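3. Timber tracing: results from the Soltthorpe yards

Tímea Bozsik and Nabil Haddad
13 December 2018

3.1 What the paperwork said

Every log in this study arrived with a document swearing to its good character. The documents were handsome. Most carried at least one stamp, several carried a signature over the stamp, and one carried a second stamp over the signature, presumably to keep it warm. Our question was whether the wood agreed with them.

Illegal felling is an awkward crime to investigate. The victim can't give a statement, the scene is usually a stump in a forest with no road, and by the time anyone takes an interest the evidence has been sawn, dried and sold as shelving. Investigators have leaned on permits and transport records, which are easy to check and easy to forge. Wood itself is harder to forge. It keeps some of the tree's DNA, most of it badly broken up, and a chemical signature picked up from local soil and rain.

We worked with 232 samples taken from stock held at two sites, the public yard at Soltthorpe and the private yard run by Woller. Both had agreed to sampling in advance. Woller asked that we note its full cooperation, and we are happy to note it.

3.2 Matching stump to stock

The first test was the narrow one: can a piece of sawn wood be tied to the individual tree it came from? Wardens in the Nendau reserve had taken plugs from stumps left by unlicensed cutting in August. We compared these plugs with our samples using a panel of short repeat markers, chosen because short markers survive in old heartwood when longer ones have given up.

The extraction method follows Fabbri's protocol with two changes. We took material from as near the bark side as the sawyer had left us, where the DNA is in better shape, and we doubled the wash step after early runs came back brown. Evaristo Fabbri, when told of the second change, replied that he had always meant to write it down.

Of the samples, 92 gave a full profile. This is a lower share than we had promised our funders and a higher one than we had privately expected. Kiln drying is the main culprit. Heat is kind to furniture and unkind to DNA, and stock that had been through the kiln gave a full profile far less often than stock that had only been air dried.

Among the full profiles we found five that matched a Nendau stump at every marker. All five had papers placing their origin in a licensed plantation on the other side of the mountains. It is possible for a tree to have papers from one place and roots in another, but it takes some effort on somebody's part.

3.3 Matching stock to region

The second test was broader, and for a court probably less exciting. Where no stump was available, we asked only whether the wood could have grown where its papers said it did. Georges Shboul ran the isotope work on a subset of the samples, including all those whose DNA had failed, and compared the values with the reference map he had built over the previous growing seasons by driving a very small car up very large hills.

The map is good in the valleys and thin above the tree nurseries, where there was no track. We therefore report results only for claimed origins well inside the mapped area. Within it, the isotopes and the DNA never contradicted each other outright. In three cases they disagreed mildly, with the DNA pointing to one valley and the isotopes shrugging toward the next. We have treated these as unresolved. A defense lawyer would treat them as a gift.

3.4 Keeping the samples honest

A forensic result is only as useful as the record of who touched what. We had assumed this would be the easy part. Flurina Zwahlen, who audited our sample handling, did not share the assumption and was right. In the first round, two sealed bags carried the same number, and a freezer log had been filled in a day ahead of time by a person of great optimism. Those samples were dropped and are not in the totals above.

From the second round on, each sample was split at the yard. One half went to our laboratory and the other was kept sealed with Turunen, the storage contractor, for any later test by the other side. Labels were written on the bag and on a card inside it. Nobody enjoyed this, and no numbers were repeated again.

We also ran blank extractions in every batch. Sawdust travels well, and a shared saw will happily introduce one tree to another. Where a blank showed any profile at all the whole batch was repeated, at a cost that the project's accounts describe as "other."

3.5 Limits

The stump matches rest on a marker panel tested in one species group, and we would not stretch it to others without new reference data. Closely related trees are a further concern, since a plantation grown from a few parents will offer a great many cousins. We have allowed for this in the match figures, cautiously, and the allowance did not change any of the five. Reports on these have gone to the prosecutor's office. At the time of writing, the office has confirmed that it owns a copy.

Last updated: 13 d. after first posting
Contact the authors | © Timber Tracing Group | Back to top

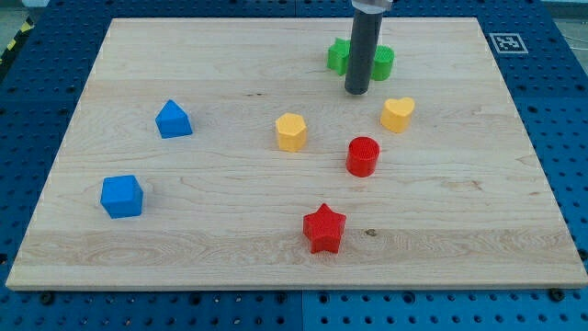 Figure 1. Maple-like board, pale, with a small dark knot.

Why is kiln-dried wood harder to trace by its DNA?

Heat breaks the DNA left in the wood into shorter pieces, so fewer markers can be read and a full profile is less likely. Isotope testing can still be used to check the region it came from.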